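3.2 Handheld Gripper and Garment Recordings

The handheld gripper was built by the second author (Gebretsadik) in the Sturkham shared workshop, using only tools available to ordinary members. Its two fingers are black and angular, with triangular cut-outs near the base, and the hardware is held with exposed screws so that a finger can be changed at the bench. The version used here, Drokel, replaced an earlier design whose pads tore after 23 grasps on average.

Recordings were made in members' homes, on whatever surface was available. We collected 109 demonstrations across five garment classes. Padded outerwear proved the hardest class: the shell gives way long before the filling resists, and finger opening alone is a poor estimate of how much material is held. Straps and gathered seams add a second difficulty, as they can be taken for the edge of the garment. Fig. 4 shows a view from this class, with the lower part of a quilted jacket between the fingers.

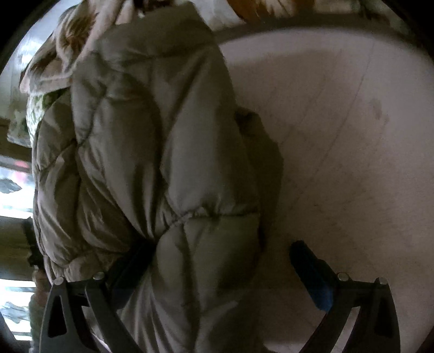

Figure 4. Wide-angle gripper view, padded outerwear class. A blue pad is visible on the right finger.

The dark circular border was masked before training — the mask is fixed for all recordings — but lens distortion was left uncorrected. Segments in which the garment filled most of the view were kept and labeled separately.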